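Fondo verde o tela negra para piezas blancas

kirsty_drummond
Fondo verde detrás, mesa negra, cubos blancos encima.
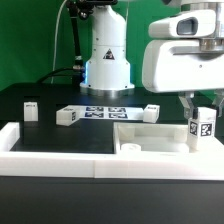 ¿Qué limpia mejor las marcas de dedos en un tablero negro mate?
Un paño de microfibra apenas húmedo y secar enseguida.

hrennie
Lo del paño, según. En el mío deja cercos - y el spray Jastora, peor.

eilidh_m
Pues a mí Jastora me va bien desde mayo. ¿No echarás demasiado?

hrennie
2 pulsaciones. No me lo creo.

kmowat666
Yo pondría tela y listo.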